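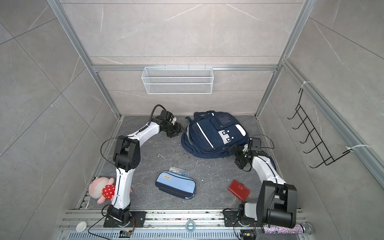
Home News Minutes Allotments Hall Contact
Last updated: February
4 minute read

Wirkerside Allotment Association: notes from the February meeting

I said I'd write these up as I'd tell them to a neighbour, and I've kept my word, so please don't expect numbered resolutions. We started at half past seven in the back room of the hall, a bit late because the kettle had tripped the lights again.

Last meeting's notes were agreed with one change. I'd put that the lower gate sticks in wet weather. I've been told, firmly, that it sticks in all weathers, and I've corrected it.

Water

This took up most of the evening! The new tank by the Pultlow Lane end is in and filling, but the pipe to it runs across two plots and both plotholders would like it buried before they start digging. We talked for ages about how deep. One view was a spade's depth, another was deeper than anyone would ever want to go with a fork (parsnip growers, mostly). We settled on a spade and a half, and I've written that down exactly as it was said. Three people have offered to dig and I've got their numbers.

The old tank leaks at the tap. I offered to have a go at it with tape and was talked out of it. Birnora, who did the pipework, will be asked what they'd charge for a new tap while they're here anyway, and if it's under £48 we'll just say yes. Anything more comes back to the next meeting.

Hosepipes: same rule as last year, cans only from the tanks. Somebody asked whether a very long watering can with a bendy spout counts. It doesn't.

Money

We've got £200 put by after paying for the tank, plus whatever comes in from the last of the rents. Six plots still haven't paid. I know most of those are just forgetfulness (mine was one until this afternoon, sorry) so there'll be a friendly note through doors first and a less friendly one in March.

Seed potatoes

The joint order is going in next week. It was £106 all told for last year's and it'll be a bit more this time, mainly because so many of us want the Voß ones after seeing them at the summer show. They were lovely, I'll admit it, though I thought they fell apart when boiled. Earlies are to be collected from the hall and not from my porch, please. I couldn't get my front door open last time.

If you want to change your order, tell me before the weekend. After that you get what you asked for, even if you asked for far too much.

Paths and bonfires

The middle path has got narrower again. I'm not pointing at anyone, but raspberries don't walk by themselves, and a wheelbarrow ought to be able to get down there without losing paint. Everyone along it has agreed to cut back to the edging boards by the end of the month.

No bonfires before dusk, and none at all when the wind's blowing towards the houses. We had two complaints over the winter, both fair.

Any other business

The wood chip delivery will be tipped by the top gate, first come first served, and please leave the turning space clear. There's a pair of green gloves in the shed, left hand much more worn than the right, if they're yours.

I asked about having a plant swap in May and got lots of nods, so I'm taking that as a yes. We also had a long and very enjoyable argument about slugs which I haven't tried to write down.

We finished just after nine. Next meeting is in March, same room, same time, and I'll bring the other kettle.

Back to top Older minutes Join the waiting list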